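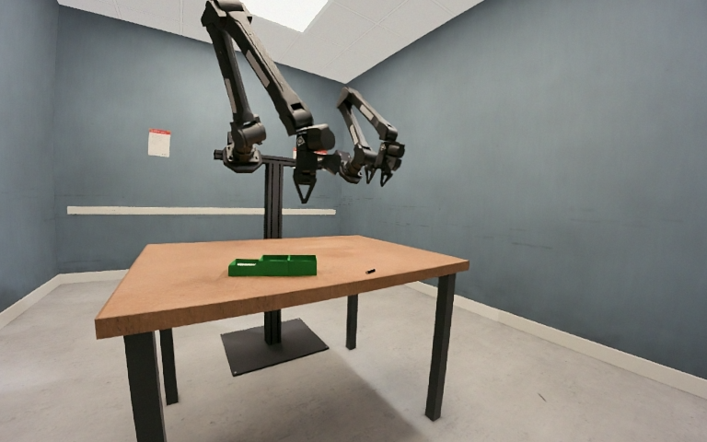

Zelunura Hard Wax, 4 oz tin
Item 1116
Posted in February by Sze-wing Wu

We use cookies to remember your cart. Accept / Settings

I held off stocking this one for two years. The label says "restores any wood surface," and I have yet to meet a wax that does that. It covers light wear. It won't fill a dent or lift a burn, and if your tabletop has a plastic coating it will sit on top and smear.

What it does do, in my shop, is dry harder than the Zadora paste we used to sell and smell a lot less. A coffee mug left overnight still marked my test board. The mark was fainter than on bare wood. Make of that what you will.

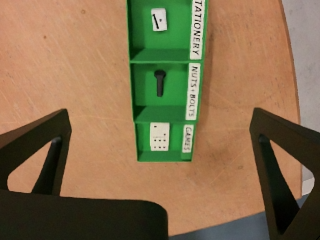 The tin is small for the price. Zelunura claims one coat covers a full dining table, and I ran out with a corner to go. Buy two if you have leaves.

How to put it on
Wipe the wood clean and let it dry. Rub a thin coat along the grain with a cotton rag, wait 2 hours, then buff. Thick coats stay tacky for days.

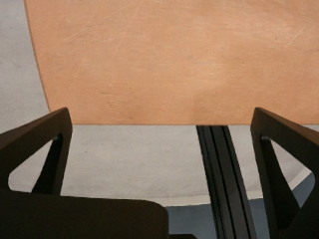 Scratches
Pale scratches get a little harder to see. Deep ones don't change. The Fahmy touch-up sticks are a better bet for those, though you only get four colors and the "maple" is pretty orange.

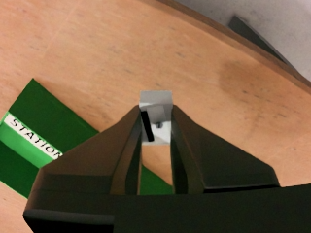
Opened tins can't come back. Unopened ones can, within a month, and you pay the postage.

Rirkevdale Home Supply, 293 Mill Road. Contact us. Copyright Rirkevdale Home Supply. Back to top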